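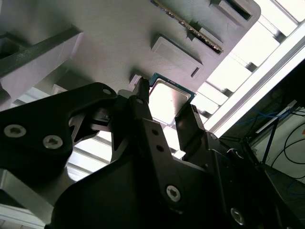 Virkance Builders Forum > Technic and Mechanical > Ball machines

Stepper lift for a ball contraption, advice on gearing?

tanbeam
Posted 4/16/18
Hi everyone! I've finally finished the first version of my stepper lift and I'm so happy with it I keep going back to the garage just to switch it on. It's a staircase type, two sets of steps moving against each other, all driven from one crankshaft. The goal is to have it running at the Justthorpe show in November. Problem is the top step. When the crank comes over, the whole thing speeds up for a moment and then drags, and every so often a ball hops off the side. Geared down with a worm right now. Would you go to spur gears, or is the crank itself the trouble?

liftarm9
Great choice for a first module, steppers are hypnotic! I'd lose the worm. They eat a lot of power and get dusty on long runs (that fine gray powder under the gear, check for it). Two stages of 8 to 24 and you'll feel the difference by hand before you even connect the motor. 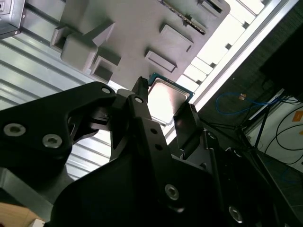
Also look at how your cranks are spaced. If both sets of steps are heavy on the same side of the turn, the motor is lifting everything at once and then nothing. Offset them and it smooths right out.

slowball
I disagree about the worm. With a worm the lift stays put when you cut the power, and at a show you'll be cutting the power a lot. Mine has run on one for 83 hours with a dab of silicone grease, same gear. The crank offset is good advice though, do that first.

liftarm9
83 hours is impressive, I'll give you that! But a stepper hardly needs to hold its load. The steps settle at the bottom of the stroke and the balls just sit there until you start up again.

tanbeam
Offset the cranks last night and WOW. The drag is almost gone. I ran 74 balls through without one hopping off, which has never happened before. I'm keeping the worm for now, sorry liftarm9 — I'll build the spur version next to it and compare. Next question, then. What do you all use for power on a full day? I'm on a battery box and it gets tired by lunch. 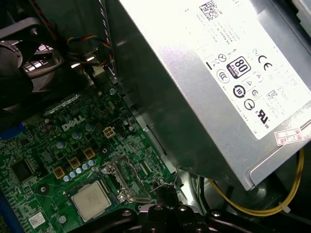
crankpin
For a whole table of modules I'm a big fan of one shared supply with a regulator for each motor line. You get the same speed at closing time as you did in the morning, and that matters a lot with steppers, where the timing is everything. A desktop computer supply can do it. Look at the label first, like on that Dell unit with the 80 PLUS logo in the middle, and find the output table before you plan anything. Dell has used its own connectors on plenty of machines, so don't trust a generic wiring chart. Put a fuse on each line too, please!

slowball
Overkill for one module. A Guso 9 volt wall adapter has been plenty for mine, and it fits in a coat pocket. My lift draws 400 mA with a full load of balls.

crankpin
For one module, sure. But nobody stops at one module :) By November there'll be a Pelupessy wheel next to it and a train feeding both.

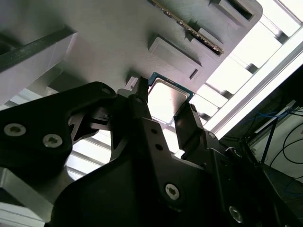
Processor chip between two black gripper fingers.

tanbeam
Ha, the wheel is already half built! I'll go with a wall adapter for the lift and leave room under the table for a bigger supply later. Does anybody know if Justthorpe has outlets at the tables or do we bring extension cords?

liftarm9
Bring cords. And bring spare balls, they roll under everything.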